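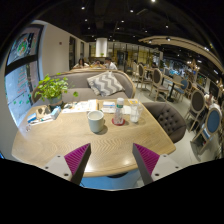

Community Help » Dining Areas and Table Service

Clearing and resetting a lounge table between parties: what is the correct order?

Posted by Floniteo Dining Services
2,533 views
Share 6

Our establishment has recently replaced several of its standard dining tables with lounge seating, each consisting of a gray upholstered sofa and a light wooden table with rounded corners. Guests at these tables tend to stay longer and to leave a wider variety of articles behind them. A typical table will hold a ceramic mug, a clear plastic bottle, a second drinking vessel, a number of small packets and boxes, and several printed sheets spread across the far side. A potted plant stands permanently at one corner.

Staff have asked for a written procedure. At present some employees begin with the papers and others with the drinks, and the results are inconsistent. We would be grateful for guidance on the following points: which articles should be removed first, whether a bottle that has its cap on should be treated as waste or as the property of the guest, and how the coasters are to be handled. The table surface is wood with a visible wavy grain, and management wishes to avoid rings.

Comments (2)

Bevan Wihongi
Share 20

The procedure below was adopted at the Plikdale tea room in August and has remained in use there without amendment. It assumes that the party has left and that the bill has been settled.

1. Check the sofa before touching the table. Lift any pillow and look along the seat. Telephones and gloves are most often found there. Articles found are to be recorded in the lost property book.

2. Remove the open drinkware. Mugs and glasses are taken first, one in each hand, and are not to be stacked. A wide mug should be held by the outer wall, with the fingers kept away from the rim.

3. Remove the bottles. Take hold of the bottle at both sides, below the cap, and lift it straight up before moving it across the table. Confirm that the cap is closed. Leave the coaster where it is until the bottle has been set down on the tray.

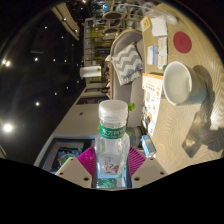
4. Collect the coasters. Wipe both faces of each coaster, inspect the underside, and place them together at the end of the table nearest the wall. A coaster bearing an emblem is to be reset with the emblem facing upward.

5. Sort the papers and packets. Receipts and used napkins are discarded. Unopened packets are returned to the service station only if the wrapping is intact. Any sheet with handwriting on it is retained until closing.

6. Wipe the table with a cloth that has been well wrung out, following the grain, and dry it immediately with a second cloth. The plant is to be lifted and the area beneath its pot wiped as well.

With regard to bottles, our rule is that a sealed bottle is held at the counter until the end of the day and that an opened bottle is discarded.

1,023 people found this reply useful

Cirnitz Hospitality Supply
Share

Wipe with the grain. We would also advise against spray cleaner on an unsealed wood top.

Khúc House, front desk
Share 6

We follow a similar order, with one difference. The printed sheets are removed before the drinks. Paper left under or beside a bottle may become damp when the bottle is lifted, and the ink may then mark the table. Where the sheets are menus or promotional cards belonging to the establishment, they should be checked for stains before being returned to circulation. Small metallic articles should be picked up by hand and never swept off with the cloth, as they will scratch the finish.

Report this reply
Comments are closed on this page.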